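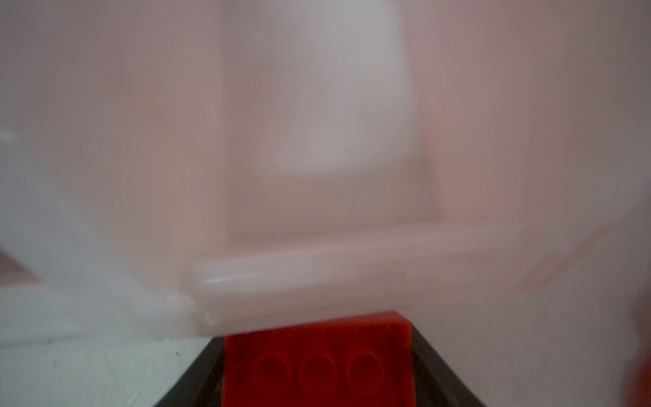 Last changed: November, in the evening

I have wanted to write about plastic boxes for a long time, and each time I thought it is too small a subject for a whole post. But this month I have spent so many evenings with them that I have nothing else to tell, so please be patient with me.

My own favourites are the milky ones, a little pink, where the light comes through but you can't read what is written inside. Seen from very near, such plastic hardly has a colour. It is rose on one side and almost grey on the other, and only the thick rounded rim shines. I like this very much, although I know it is not the reason why a person should buy storage.

When I moved to the flat in Dorton, I had everything in cardboard. Cardboard is cheap and it is kind to your hands, but my storage cupboard is against the outside wall, and by the second winter the bottoms of the boxes were soft. I lifted one with winter shoes and the shoes stayed on the floor. After this I decided to change to plastic, slowly, one shelf after another, so that I would not spend too much money in one month.

The first boxes I bought were from Flotix. They were completely clear, which seemed to me a very clever idea. You see everything, so you find everything. In practice I saw everything also when I did not want to see it. The cupboard has no door, only a curtain, and the curtain is usually open. From my chair I looked at cables, half-used candles, a bag of other bags. It made me tired. I gave those boxes to the kitchen, where they hold rice and lentils and nobody is disturbed by them.

The next ones were dark grey. They looked very serious, like in an office, and I was proud of them for a short time. Then I had to open all of them to find one pair of scissors. I put labels, but the glue on the labels did not like the cold wall and I found them on the floor like leaves.

So the half-transparent kind is my compromise. I can see that there is something blue inside, and I remember that the blue thing is the swimming towel. It is enough information for me. I don't need more from a box.

Now I want to say something about rims, as I have strong feelings about them. A box with a thin edge is pleasant in the shop, when it is empty. When it is full of books or jars, the thin edge goes into your fingers, and you put it down quickly and not always in a good place. A thick, rounded rim costs a bit more. You can hold it with the whole hand, and the sides do not bend outwards when you carry it. I press the rim with my thumb before I buy. If it moves easily, I leave it there. The shop assistant has seen me doing this many times and we greet each other.

Another thing is the washing. I wash every box before I use it, also the new ones, with warm water and a small spoon of washing-up liquid. Under the rim there is usually a narrow space where dust collects and later becomes a kind of grey line. I use an old toothbrush for it. Do not use the green side of the sponge, please. I did it once on a lid and it is still full of small scratches, and in the scratches the dirt stays even better than before. For drying I turn the box upside down on a towel and leave it until morning. If you close it too early, the smell is not nice and everything you put in will have it too.

The shop told me that one of the big boxes holds 50 litres. I believe it, but I can't lift 50 litres of anything, so I fill it with light things only: blankets, the spare pillow, my good coat in summer. Heavy things go into small boxes. I learned it from my mother, who packed for our whole family several times, and who said that a box should be as heavy as a sleeping child and no more. I think she meant a small child.

At present the shelves look like this. The top one has sewing things and wrapping paper. In the middle are medicines, batteries, light bulbs and the iron. The lowest shelf has shoes and the tools, and also one box which I call Iltulau. It was the name of a place in a story I loved as a girl, where all the lost objects went to live. In my Iltulau there are keys which open nothing, one earring, a screw from something important, and the foreign coins. I am allowed to have one box of this kind. When it is full I must sit down and choose.

This week it was full. I took everything out, washed the box and put it back with less than half of the contents. The screw I kept. I have paid too many times for throwing away a screw.

A few of you wrote after my last post to ask where I buy the lids separately. In Dorton there is a household shop called Dissanayake, near the bus stop, and they sell lids alone if you bring the box with you to try. Really bring it. I measured mine carefully at home and wrote the numbers on paper, and the lid was still too small by 2 millimetres. I paid for it, carried it home and discovered it there. Now this lid lives under a flower pot.

There is still the space under the bed to do. I have looked there with a torch and I closed my eyes again. It needs flat boxes, with wheels if possible, and I have not decided about the wheels because my floor is not very even. If you have such boxes and they don't travel by themselves in the night, write to me which ones you have. I read all comments, usually in the morning with my tea, and I answer slowly but I do answer.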